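How does a plate get to your kitchen?

By Hauwa Ugwu

Have you ever eaten your tea and wondered how far your plate had travelled before it ever met a potato? Most plates have been a very long way indeed, often across a whole ocean, and then along roads and railways and up somebody's front steps. The clever thing that makes the whole trip possible is a big metal box called a shipping container, so let's follow one along and see where it goes.

Packing the box

Our journey starts at a pottery factory in a town called Clellberg. The plates are wrapped, put into cardboard cartons, and the cartons are stacked on flat wooden trays called pallets. A forklift truck slides its two long prongs under each pallet, lifts it up and drives it carefully into the container. When everything is in, the doors are shut and locked with a numbered seal - a bit like the lid on a new jar of jam, so that people further along can tell whether anyone has opened it.

Every container has its own code painted on the outside. You might like to look for one next time you are waiting at a level crossing!

Riding on the train

A lorry takes the container to the railway yard, and there a crane picks it up and sets it down on a long, flat wagon. Our train has 34 wagons, all hooked together behind one locomotive, and it sets off on Sunday evening when the passenger trains are not so busy. A lorry can usually pull just one or two containers, so you can imagine how many lorries you would need to carry everything on that train (and what a traffic jam they would make).

At the port

The train rolls right into the port of Handosik, where the cranes are taller than a block of flats. A ship called the Celturora is waiting. The crane driver sits in a little cabin high up in the air, with a window in the floor, and lowers a metal frame that grips the container by its four top corners. Containers all over the world have the same sort of corners, so the same cranes can lift them wherever they go. That is a very neat idea, and before people thought of it, sacks and barrels and boxes had to be carried on and off ships one at a time, which took days and days.

The Celturora spends 14 days at sea. Then the container is lifted off, checked, and taken to a warehouse belonging to a delivery company called Fashola, where around 400 parcels go out of the door every morning. One of them is on its way to a kitchen like yours. 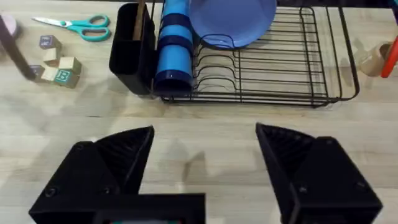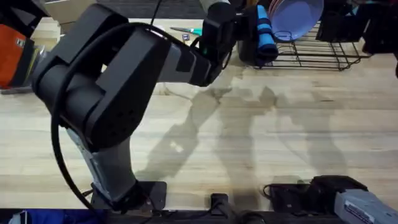 Words to remember

Cargo: the things that a ship, train, lorry or plane is carrying.

Pallet: a flat tray that goods are stacked on, with gaps for a forklift's prongs.

Port: a place where ships load and unload.

Wagon: a part of a train that carries goods.

Something to try

Choose one thing in your kitchen cupboard and look for the words "Made in" on the bottom or the label. Find that country on a map, and then see if you can draw a route from there to your house. Would you use a ship? A train? You will nearly always need a lorry or a van for the last bit, unless you happen to live beside a harbour.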